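4.2 Wrist View and Finger Geometry

The second comparison concerns the fingers. Both candidate sets fit the Katton parallel gripper without changes to the carriage, and both were driven by the same position controller described in Section 3. The Tromley set has straight inner faces and a short pad. The Ullilum set is longer and more compliant, and its tips deflect inward under load. Since the wrist camera is fixed to the gripper body, any change in finger length also changes how much of the image the fingers cover. We treat this as part of the finger choice.

Each set was run on the same task. The arm starts above the table with the jaws open, approaches a block lying outside a marked region, grasps it, and releases it inside the region. The region boundary is a thin black line on a light work surface. Block positions were drawn from a fixed list of 17 starting poses, and the list was used in the same order for both finger sets. Eight of the poses place the block near the side of the wrist view, so that part of it lies outside the image when the approach begins. These are referred to below as edge poses.

The policy receives the wrist image and the joint state. No overhead camera was used in this part of the study. The operator, Magdy Ouazzani, reset the block by hand between trials and did not see the policy output while doing so. Trials were scored by Antonina Koval from the logged images and the gripper width signal. A trial counted as a success if the block came to rest with its full footprint inside the line. A block that touched the line was scored as a failure, even if most of it was inside.

Figure 4 gives two wrist views with the jaws open and nothing held.
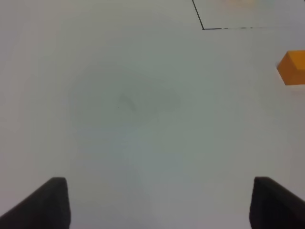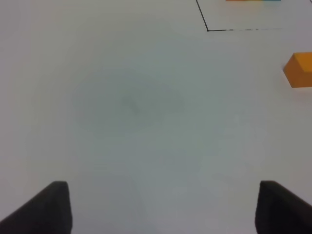
Figure 4. Wrist camera views with the gripper open. In both, the orange block is partly outside the right side of the image and lies outside the region marked by the black line.

Three properties of these views affect the comparison. First, the fingers enter from the lower corners and leave a wide gap between them, so the center of the image stays clear while the jaws are open. Second, the block is the strongest color cue on the table, but its full length cannot be measured from an edge pose. The policy must turn or shift the wrist before it can estimate the block's long axis. Third, the horizontal part of the boundary line becomes faint and broken toward the right. A line detector tuned on the solid part near the corner tends to drop the faint part, and we therefore did not use an explicit line detector in the controller.

The table also shows a soft gray patch left of the image center, with a small darker mark inside it. We left the lighting and exposure as they were for both finger sets. In early tests a simple threshold segmenter returned false regions on low-contrast patches of this kind, and it was replaced with a color-based mask before the comparison began. The mask is used only for scoring and is not passed to the policy.

With the block fully in view at the start, the two sets behaved alike, and the remaining differences were within what we saw when repeating the same pose. On the edge poses the Tromley fingers did better. The usual failure with the Ullilum fingers was a late correction: the wrist moved toward the block, one fingertip came down on its top face, and the compliant tip bent before the force limit was reached. The controller then closed the jaws on a tilted block. Stiffer tips reached the limit sooner and caused a retry, which often ended in a clean grasp.

We repeated the edge poses with the force limit lowered by 2 N. This removed most of the tilted grasps for the Ullilum set but added retries for both sets, and the mean trial time went up. The lower limit was not kept for the experiments in Section 5, which use the Tromley fingers throughout.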